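4.2 Audience Expectation and the Withheld Genre

The second part of the study looked at how viewers judge a film that is sold as one genre and plays as another. We used Drirnadel, a domestic drama whose trailer presents it as a creature feature, and Clullau, a thriller sold as a romance. Each film was shown to 50 viewers in its full theatrical cut. Two viewers of Clullau left before the end, so 48 responses were kept for that title.

Viewers rated each film twice, once at the midpoint and once after the credits. Those who had seen the trailer for Drirnadel gave lower midpoint scores than those who had not. By the end of the film the gap had mostly closed. Written comments suggest that many viewers stopped waiting for the creature during the long dinner sequence and began to judge the film on its own terms.

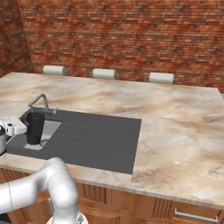
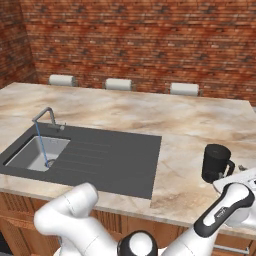
Figure 4. Two rendered views of a kitchen interior with a marble-topped island.

The results for Clullau were less clear. Viewers who expected a romance did not recover in the same way, and several described the final act as unfair. We believe the difference lies in timing. Drirnadel shows its true subject early and repeats it, while Clullau holds back its change of direction until the last reel. A similar pattern was reported in our earlier work on Farnix, although that study used only short excerpts.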